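Jumstead Restaurants: Fire Safety and Incident Reporting Program
Progress report to the managing board, second period

Prepared by Meinrad Holzer, operations safety

1. Status

The program covers 13 Jumstead dining rooms. Work in this period went into extinguisher inspection, staff drills and the form used to report incidents involving guests. Seven sites have finished all three parts. The other sites have finished inspection only, and their drills are scheduled for the next period.

2. Extinguisher inspection

Each unit is now checked monthly for pin, tamper seal, pressure gauge and mounting height. The check is signed by the shift lead and entered in the site log before opening. Units within reach of a dining table have been moved to recessed cabinets at Flinau and Cindville. Nilsuwan has not done this — the landlord's consent for cutting into the corridor wall is still pending. Until it arrives, the Nilsuwan units stay on their existing brackets with replacement seals.

Ambros Eberhard reviewed the service contracts and found that two sites were paying for annual service under expired terms. Both contracts have been renewed at the old rate.

3. Incident reporting

The old form asked for a free-text account and was often filed days late. The new form separates what staff saw from what guests reported, and requires the duty manager to record whether video was kept. It must be sent before the end of the shift. Fabian Moser is handling questions about the form from site managers. Most concern the section on refunds, and a revised wording will be issued.

Public statements remain with head office. Site staff are not to answer questions from reporters or comment on posts about an incident.

4. Training

Drill sessions run for 45 minutes before opening. Deividas Priedītis led the sessions at Flinau and Cindville. Attendance was lower among weekend staff, and a second session will be added for them.

5. Budget

Spending on seals and signs came to 800, against an approved 1000. The remainder is held for the Nilsuwan cabinets. No additional funds are requested.

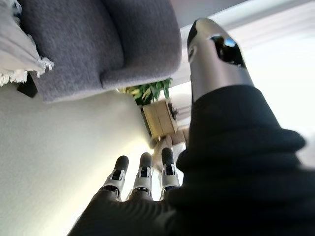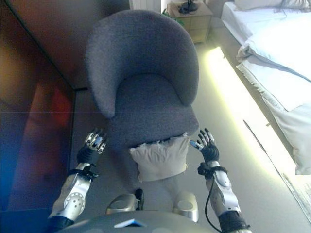
Flinau, March

Next period: complete drills at the remaining sites, close the Nilsuwan consent question, and issue the revised refund section. Hubert Fankhauser will audit the site logs and report separately on any missed monthly checks.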